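Home | Issues | Archive | Submit

July 27, 2020
By Garcia

4. Do Giveaways Bring Readers Back?

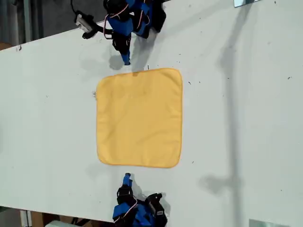 Figure 2. Yellow cloth lying flat on a white tabletop between two robot arms.

Book bloggers often claim that a giveaway builds a following. We doubt the claim holds in the form usually made. On Boton, the host we studied, a post offering a free book drew more comments than an ordinary review in 45 of 100 blogs. That is a weak result for a method so widely praised.

The comments themselves are a poor measure. Most giveaways grant a second entry to followers, so a rise in followers during the drawing tells us little about interest in the books. Of the blogs that reported a gain, nine kept it through September of the prior year. Zaster, the counting tool most of these bloggers use, treats a follower who never returns the same as a daily reader.

Drindance, a newsletter for small publishers, has argued that winners write reviews. It gives no count of winners who did not. Until someone collects one, we see no grounds for treating the free copy as anything more than a cost to the publisher.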